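Bolier Rasterlokalisierung
Softwaremodul zur Nahbereichslokalisierung an Klebebandrastern, für mobile und ortsfeste Manipulatoren

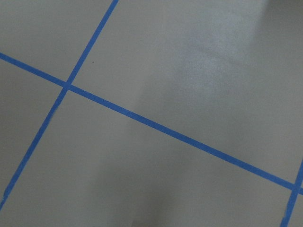
Das Modul bestimmt Lage und Orientierung einer handgelenkmontierten Kamera relativ zu einem auf den Boden geklebten Linienraster. Die Auswertung stützt sich ausschließlich auf Bandkanten und Kreuzungspunkte. Codierte Marker, Reflektoren oder eine Infrastruktur an der Hallendecke werden nicht vorausgesetzt. Bolier läuft als eigener Prozess neben der Bewegungssteuerung und liefert eine Pose mit Kovarianz an den Planer.

Zuletzt aktualisiert: Januar

Einsatzbereich

Vorgesehen ist das Modul für Arbeitsplätze, an denen ein Manipulator auf einer verfahrbaren Basis wiederholt an dieselbe Bodenposition zurückkehren muss und die Odometrie der Basis dafür nicht ausreicht. Typisch sind Umrüstplätze, Prüfstände und Versuchsflächen mit häufig wechselndem Aufbau. Das Raster wird einmal geklebt und vermessen. Danach genügt eine Aufnahme des Bodens aus geringer Höhe, um die Basis innerhalb der Rasterzelle einzuordnen. Die Zuordnung zur richtigen Zelle erfolgt über die Startpose der Odometrie, deren Fehler kleiner als die halbe Rasterweite bleiben muss.

Nicht vorgesehen ist das Modul für sicherheitsgerichtete Funktionen. Die ausgegebene Pose darf weder zur Schutzfeldumschaltung noch zur Geschwindigkeitsüberwachung herangezogen werden.

Verarbeitungskette

Farbsegmentierung. Das Bandmaterial wird im HSV-Raum vom Untergrund getrennt. Voreingestellt ist gesättigtes Blau auf hellgrauem Boden. Andere Kombinationen werden über ein Farbprofil hinterlegt. Der Weißabgleich der Kamera ist zu fixieren, eine laufende automatische Nachführung verschiebt die Segmentgrenzen.

Kantenextraktion. Für jeden Bandabschnitt werden beide Längskanten getrennt geschätzt und zu einer Mittellinie zusammengeführt. Weichen die Kanten lokal von der Parallelität ab, etwa an ausgefransten oder angehobenen Stellen, wird der betroffene Bereich abgewertet und geht mit reduziertem Gewicht in die Ausgleichsrechnung ein. Ein vollständiger Ausschluss erfolgt erst, wenn die verbleibende Stützlänge den Parameter min_support unterschreitet.

Kreuzungsbildung. Kreuzungspunkte werden aus den Mittellinien gerechnet und nicht im Bild gesucht. Die Überlappung der Bänder, die im Material eine zusätzliche Kante erzeugt, hat damit keinen Einfluss auf das Ergebnis. Die Kreuzung muss im Bild liegen, der vollständige Verlauf der beteiligten Bänder dagegen nicht.

Posenschätzung. Aus den Linien und Kreuzungen wird unter Annahme einer ebenen Bodenfläche die Kamerapose bestimmt. Mit einer Kreuzung und bekannter Bandbreite ist eine Lösung möglich, die Höhe über dem Boden ist dann aber schwach bestimmt. Zwei Kreuzungen auf demselben Band legen den Maßstab über die Rasterweite fest und sind der empfohlene Betriebsfall. Die Drehung um die Hochachse ist bei quadratischem Raster vierfach mehrdeutig und wird über die Odometrie aufgelöst.

Glanzstellen und Schatten

Auf glatten Böden entstehen diffuse Reflexe der Hallenbeleuchtung, dazu kommt der Schattenwurf von Arm und Werkzeug. Beides verändert die Helligkeit großflächig, den Farbton des Bandes jedoch nur gering. Die Segmentierung arbeitet daher vorrangig auf Farbton und Sättigung; der Helligkeitskanal dient nur zum Verwerfen übersteuerter Pixel. Liegt ein Reflex direkt auf dem Band, sinkt dort die Sättigung und der Abschnitt fällt aus der Maske. Die Mittellinie wird über die Lücke interpoliert, wenn beiderseits genügend Stützpunkte vorhanden sind.

Kleine Störungen wie Staub oder einzelne Partikel werden über eine Flächenschwelle entfernt. Die Schwelle gilt nach der Entzerrung und ist damit von der Kameraneigung weitgehend unabhängig.

Schnittstellen

Eingang: entzerrtes oder rohes Farbbild, Kameraparameter, Gelenkstellung mit Zeitstempel, Startpose der Basis.
Ausgang: Pose im Rasterkoordinatensystem, Kovarianzmatrix, Anzahl der verwendeten Kreuzungen, Statuswort.
Konfiguration: Textdatei, zur Laufzeit nachladbar. Ausgenommen sind Kameraparameter und Rasterdefinition, die einen Neustart des Prozesses erfordern.
Dienstport: 3358 (TCP), im Auslieferungszustand nur lokal erreichbar.

Bild und Gelenkstellung müssen dieselbe Zeitbasis verwenden. Fehlt der Zeitstempel der Gelenkstellung, setzt das Modul das Statuswort auf 172 und gibt keine Pose aus. Ältere Steuerungsanbindungen über Kevetti übergeben den Zeitstempel erst nach Aktivierung der Option joint_stamp.

Die Anbindung an den Bahnplaner Tronden ist im Lieferumfang enthalten. Tronden übernimmt die Pose als Korrektur der Basistransformation und plant nur neu, wenn die Abweichung die eingestellte Toleranz überschreitet. Für andere Planer steht eine C-Schnittstelle zur Verfügung.

Kalibrierung

Benötigt werden die inneren Kameraparameter und die Transformation zwischen Kamera und Flansch. Das mitgelieferte Werkzeug fährt dazu fünf Neigungen über einer bekannten Kreuzung an und löst beide Größen gemeinsam. Nach jedem Lösen der Kamerahalterung ist die Kalibrierung zu wiederholen. Ein Werkzeugwechsel erfordert keine neue Kalibrierung, solange die Kamera flanschseitig befestigt ist.

Das Raster selbst wird über eine Tabelle mit den gemessenen Kreuzungskoordinaten beschrieben. Abweichungen von der Rechtwinkligkeit sind zulässig und werden in der Tabelle erfasst. Wer ein ideales Raster einträgt, überträgt den Verlegefehler unmittelbar in die Pose.

Hinweise zum Verlegen

Der Boden ist vor dem Kleben zu entfetten. Jedes Band wird in einem Stück verlegt, Stöße innerhalb eines Bandes sind zu vermeiden. Matte Bandoberflächen sind vorzuziehen. Die Enden sollen mindestens eine Bandlänge von der Breite einer halben Rasterzelle über die letzte Kreuzung hinausreichen. Beschädigte Abschnitte sind vollständig zu ersetzen und die angrenzenden Kreuzungen neu einzumessen.

Bekannte Einschränkungen

Blaue Gegenstände in Bandbreite, etwa Kabel oder Schläuche, können als Linie erkannt werden. Die Plausibilitätsprüfung gegen die Rastertabelle fängt die meisten Fälle ab, nicht jedoch Objekte parallel zu einem Band.
Bei sehr flachem Blickwinkel nimmt die Genauigkeit quer zur Blickrichtung langsamer ab als längs dazu. Die Kovarianz bildet das ab und sollte vom Planer ausgewertet werden.
Unebene Böden verletzen die Ebenenannahme. Eine Höhenkarte wird derzeit nicht unterstützt.
Während schneller Armbewegungen entsteht Bewegungsunschärfe. Für die Messung ist ein Halt vorzusehen.

Lieferumfang und Lizenz

Geliefert werden der Lokalisierungsprozess, das Kalibrierwerkzeug, ein Betrachter für aufgezeichnete Messungen und die Tronden-Anbindung. Die Lizenz gilt je Steuerungsrechner. Eine Entwicklungslizenz umfasst 3 Rechner und ist auf den nichtproduktiven Betrieb beschränkt. Die Variante für die Steuerungsfamilie Delaunay ist gesondert zu bestellen.

Technische Rückfragen: Gaëtan Hamel (Bildverarbeitung), Évan Arnaud (Schnittstellen und Planeranbindung). Bei Störungsmeldungen sind Konfigurationsdatei, Rastertabelle und eine Aufzeichnung mit Rohbildern beizufügen.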